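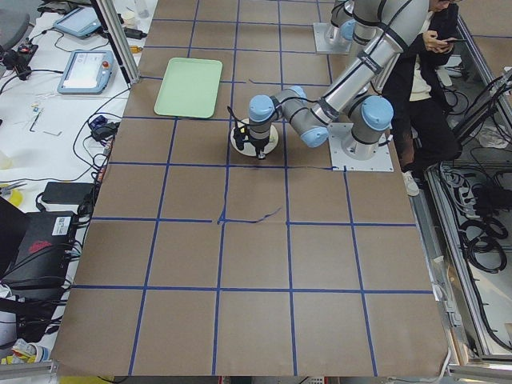 ## 3 Rasterflächen auf Arbeitstischen

Kursunterlage zu Block 3, Flächenvorbereitung. Bearbeitung: Aurelio Barrera. Ergänzungen zum Klebeband: Eustaquio Esquivel.

### 3.1 Zweck

Ein Raster teilt die Tischfläche in Felder, denen Gegenstände zugeordnet werden. Die Lage eines Gegenstands wird über das Feld angegeben, bei höherer Anforderung zusätzlich über den Abstand zur nächsten Bandkante. Gegenstände, die größer als ein Feld sind oder über einer Linie liegen, erhalten eine Doppelangabe. Das blassgrüne Tablett reicht in zwei Felder hinein und wird entsprechend mit beiden Feldern notiert. Die weiße Scheibe liegt knapp oberhalb einer Querlinie; für sie genügt das Feld mit dem Zusatz »unten«.

### 3.2 Material

- Kraftpapier, braun, von der Rolle
- Malerkrepp, blau
- Stahllineal, 500 mm, und Schlagschnur
- Bleistift, weich
- Cutter mit frischer Klinge

Im Kurs wird Papier von Skondach verwendet. Die glatte Seite kommt nach unten.

### 3.3 Vorgehen

1. Tischfläche abwischen und vollständig trocknen lassen.
2. Papier faltenfrei auflegen und an den Tischkanten fixieren. Stöße überlappen um 2 cm.
3. Bezugskante festlegen. Alle Maße gehen von dieser Kante aus, Kettenmaße sind nicht zulässig.
4. Linienlage an beiden Enden mit Bleistift anzeichnen.
5. Längsstreifen kleben, danach die Querstreifen.
6. Streifen von der Mitte nach außen andrücken.

Das Band wird vor dem Andrücken über die gesamte Länge gespannt. Wird es stückweise von der Rolle abgelegt, wandert die Kante. Schiefe oder leicht wellige Streifen sind im Übungsraster vor allem bei den Längslinien in der Mitte und rechts zu erkennen.

### 3.4 Toleranzen

| Merkmal | Übung | Prüfung |
|---|---|---|
| Abweichung der Bandkante von der Geraden | 3 mm | 2 mm |
| Feldbreite, Abweichung vom Sollmaß | 5 mm | 3 mm |

Gemessen wird immer an derselben Bandkante, nicht an der Bandmitte. Bei schräger Blickrichtung erscheinen entfernte Felder kleiner als nahe. Feldmaße daher nie aus einer Aufnahme abgreifen.

### 3.5 Markierungen auf dem Papier

Handgezeichnete Linien, etwa der dunkle, geschlängelte Strich rechts von einem Bandkreuz nahe der Tischmitte, gehören nicht zum Raster. Sie werden im Protokoll vermerkt und bei Feldangaben nicht berücksichtigt.

### 3.6 Aufgabe

Raster nach 3.3 anlegen, Abweichungen an jeder zweiten Längslinie messen, Ergebnisse in Formblatt 119 eintragen. Abgabe mit Skizze, Bezugskante rot.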